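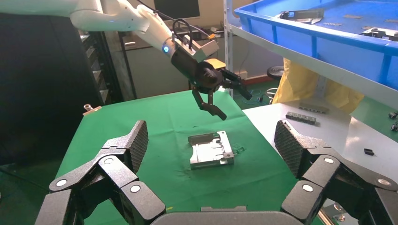 A Morning at the Powell Paper Mill

Powell sits on a bend of the Clemach River, two hours by bus from the coast, and the mill is at the low end of town where the road runs out. It opens its doors to visitors one morning a month from April through August. I had been trying to get a place on the tour for two years and finally got one in June.

The bus drops you at the old freight depot. From there it is a ten-minute walk past a feed store and a row of brick houses that used to belong to the company. You can smell the mill before you reach it. It is a wet, sweetish smell, something like boiled potatoes, and after half an hour I stopped noticing it.

Check-in was at 9:15 in a trailer by the gate. We signed a form, handed over any loose jewelry, and got a hard hat, safety glasses and foam earplugs. Open-toed shoes are not allowed, and a couple in our group had to borrow rubber boots from a bin. There were 14 of us, mostly retired, plus a printmaker from out of state and a family with two teenagers. Our guide had worked on the machine floor for most of her life and now does the tours part time.

The wood yard

The mill buys spruce and fir, mostly thinnings and sawmill leftovers. Logs come in by truck and are weighed on a platform scale set into the road. One truck pulled in while we stood there, and the driver waited with the window down while the scale settled.

Bark comes off in a long turning drum. The logs knock against each other inside it and the bark rubs loose and drops through slots. The noise is tremendous even with earplugs. The bark is burned to make steam, and the guide told us it covers most of the heat the dryers need in summer and a good deal less in winter, when the wood arrives with ice on it.

Stripped logs go up a conveyor to the chipper. We were only allowed to look at this through a window. A log four feet long goes in and is gone in less time than it takes to say so.

Pulp

Powell still cooks its own pulp, and the guide said most mills this small have given that up and buy bales. The digesters are tall steel tanks and there is not much to look at from the outside, apart from gauges and a lot of lagged pipe. We climbed 80 steps to a platform near the top, where it was hot enough to fog everyone's glasses. From there you can see over the river to the Tarnby side, where the company had a second mill until a flood took out the intake. The chimney is still standing.

After cooking, the pulp is washed and screened several times. At one point the guide dipped a plastic cup into a sampling port and passed it around. It looked like thin oatmeal. She squeezed a handful over a drain, pressed it between two squares of felt, and peeled off a rough gray disk about the size of a saucer. She let the teenagers keep it.

The paper machine

This is what most people come for. The machine is called Nokow, after the firm that built it, and the name is cast into the frame at the wet end in letters as long as my hand. It runs almost the full length of the building. At the wet end the pulp is more than 99 percent water and sprays onto a moving mesh. By the time it leaves the mesh it can hold itself up, barely. Then it passes through the presses and over a long series of steam-heated cylinders, and comes off at the far end as dry paper on a roll wider than a car.

We walked alongside it on a raised walkway. The temperature changes every few yards – cool and damp at the start, very hot in the middle, then dry and dusty at the end. The guide pointed out the gap where the sheet crosses from the presses to the first dryer with nothing under it. Breaks happen there more than anywhere else. There had been one the night before, and torn paper was still heaped in the pit below, waiting to be pulped again.

A full roll weighs some 2,205 pounds. An overhead crane lifts it off and an empty spool is already turning in its place, so the machine never has to stop. We watched one changeover. It took under a minute, and two operators handled it.

The mill makes wrapping paper for butchers and florists, bag paper, and a heavier sheet for feed sacks. The printmaker asked about art papers and was told they tried it once and lost money.

The sample room

The tour ends in a long room over the loading dock, with drawers of old stock samples along one wall. Each sheet is stamped with a grade number. I took a liking to grade 752, a brown florist's wrap with a faint stripe, discontinued long ago. You can handle anything in the drawers but not take it. There is a small counter where they sell offcuts by the pound, and I bought three pounds of bag paper, which turned out to be a nuisance on the bus.

Practical notes

The tour lasts two and a half hours with no place to sit until the end. There are a lot of metal stairs with open treads. Children under 12 are not admitted. Wear a shirt you can roll the sleeves up on, and bring water, as there is only one fountain and it is by the trailer.

Photos are fine in the yard and the sample room but not near the machine.

The diner across from the depot serves breakfast until 1:00. The next bus back leaves at 1:40, and after that there is nothing until evening.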